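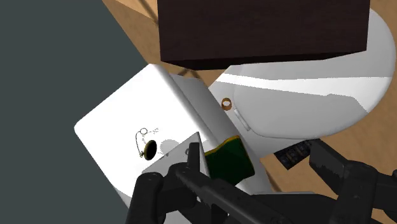
Dalia Radwan wrote to me in October that my last column was unfair to the field: a policy that clears its sink-cleaning task in simulation has already done the hard part, and the rest is engineering. I have thought about that remark for longer than she probably intended. I disagree with it, and the disagreement is worth setting out in some detail.

Start with what a simulated chore contains. The sponge in a rendered scene has a shape, a mass, a friction value and a color, say dark green with a yellow top edge. It does not have a state. A real sponge is stiff when dry, heavy when full, slippery when soapy, and it changes between those conditions several times in one job. A gripper that learns to hold the simulated version has learned to hold a block. Some simulators do model soft bodies, and a few model liquid, but very few model a soft body that takes up liquid at a speed that makes training practical.

The same applies to a chain. A drain chain beside a plug hole is easy to draw and hard to compute. Most physics engines treat it as a string of small rigid links, and with default settings the links either jitter or pass through the surface they should rest on. The usual remedy is to fix the chain in place or turn off its collisions. The robot then trains in a world where the most awkward object near the drain cannot be snagged.

None of this makes simulation useless. Reaching, coarse placement and collision avoidance transfer well enough, and it would be foolish to collect all of that on hardware. Last year I spent several weeks with the Cudutora benchmark, which asks an arm to find a sponge, pick it up, wipe a marked area and put the sponge back. I ran 3,440 episodes with a policy trained only on rendered data. It failed 413 times, a success rate of 88 percent. For a scripted task with randomized object positions, that is a respectable figure.

I then looked at what counted as a success. The wiping stage was scored by coverage: if the lower face of the sponge passed over the marked area within a set height, the area was clean. Contact force was not scored. A pass that floated a few millimeters above the surface scored the same as one that pressed down. Anyone who has cleaned a bathroom knows how much of the work is in the pressing.

I moved the policy to a bench arm and ran 100 trials against a dried film of dish soap on a ceramic panel. The scoring was simple. If I could still see soap, the trial failed. Forty passed. Most of the failures had the correct path and almost no pressure. The next largest group had a good grasp that rotated on first contact, so that the sponge met the panel on its edge.

Dalia's reply, when I sent her these numbers, was that the benchmark was at fault and the method was fine. She has a point. Add a force term, add compliance to the sponge, randomize both, and the policy would improve. I expect it would. But each of those additions came from watching the real thing go wrong. The list of properties worth simulating is itself the product of bench time, and for household work that list is long and not yet written down.

Shop-floor work is further along, and the reason is dull. The floor can be changed to suit the machine. At Prerisura, where I consulted on a parts-washing cell, the washing was done by fixed nozzles in a closed cabinet and the arm only loaded and unloaded trays. The trays had locating pins and the lighting was constant. Nasr, the integrator, spent more hours on the tray design than on the motion planning, and the cell works. It is a chore done by a machine, though the difficult part was taken out before the arm arrived.

Homes do not offer that option. People will not fit locating pins to a toilet brush. Trimow sells a floor unit for bathrooms that does its job on flat tile and stops at the base of the fixtures, and I think that is a sound design decision. The curved underside of a rim, the gap beside a cistern and the seam where two white surfaces meet are where dirt collects and where depth cameras perform worst. Glossy white surfaces return poor depth data, and a close-in gripper blocks much of its own view at the moment of contact.

So, can machines do these chores yet? My answer is that they can do the transport portion. They can find an object, carry it to the work and bring it back, in simulation reliably and on hardware often. The portion where the tool meets the surface and has to change it is still mostly unmeasured, and I would like to see that measured first. A wiping benchmark should report normal force over time, residue left after a fixed number of passes, and how often the grasp had to be corrected – three columns that I have yet to see side by side in a results table.

I have sent Dalia the force logs. She is adding a compliance model to her own setup and wants to rerun the panel test with it. If her numbers pass mine I will print them in this space, with the scoring sheet attached.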